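Getting a Workshop Out of a Basement, or Close Enough

Lighting first, then everything else

Every shared workshop I have belonged to had one bulb in the middle of the ceiling and a bench against the wall, which meant you did all your fine work in the shadow of your own head. We did this for years in our old place behind the Nava bakery and blamed our crooked cuts on the saw.

Buy tubes. Three of them, spread out, will do more for your work than any tool you were planning to spend the money on. Put one over the part of the room you actually stand in, one toward the back so you can find the things you threw there, and one wherever the glue-ups happen. Do not line them all up down the middle because it looks neat from the door. You don't work at the door.

If your ceiling has beams and pipes, hang the tubes so they sit level with the lowest pipe or under it. Tuck them up between the beams and you get stripes of dark across the floor, which is where the screws go.

Paint the ceiling white

Flat white, two coats, and do it before the shelves go in. Corrugated ceilings drink paint. I budgeted one can of Drandard and went back for a second, then a third, in the same clothes, to the same cashier. Use a thick roller and a cheap brush for the valleys, and cover your hair. I did not cover my hair.

Brick walls: leave them alone

People want to paint brick. Then they want to unpaint it, and that is a February gone. Go over it with a stiff brush and a shop vac, and if it still sheds red dust on everything, one coat of clear masonry sealer will calm it down. Drill into the mortar, never the brick, if you must hang something. Mortar can be patched by anyone with a putty knife and low standards.

Damp brick is another matter. Tape a square of plastic to it, leave it overnight, and look behind it in the morning. Beads of water on the wall side mean you have a problem that sealer will make worse.

Shelves

Open shelving, pale color, by the door. We have a Gisel unit that cost 40 dollars secondhand and has survived two moves and one attempt to climb it. Heavy stuff at the bottom. Anything that leaks goes lower than that, in a tray.

Give every shelf one job. The moment a shelf is called "miscellaneous" it becomes the only shelf anyone uses. Ours once held 338 drywall anchors and no drywall.

The floor is not a shelf

Leave a clear strip along the back wall, 8 inches wide at the least, so a broom can get through. Things migrate there anyway. They are small, they belong to somebody who isn't in today, and they will be there next year unless you put a box by the door marked "going" and empty it every month. The first emptying causes some feelings. The second one is easier.

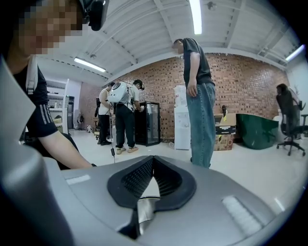 Tubes up, brick left bare, white shelves at the far left. The floor strip is a work in progress.

Odds and ends

Short sleeves beat long ones near anything that spins. Same goes for bag straps: take the bag off before you switch the machine on, however quick the job is.

Round ceiling fixtures collect dead flies. Turn the power off, let the thing cool, wipe it out with a dry cloth, and do it twice a year or whenever the light goes brown.

A Skorkik magnetic strip is fine for chisels and drill bits. It is also fine for your watch, your keys and one side of your glasses, so mount it away from where you lean.

Sweep toward the door. I have watched grown adults sweep toward the wall.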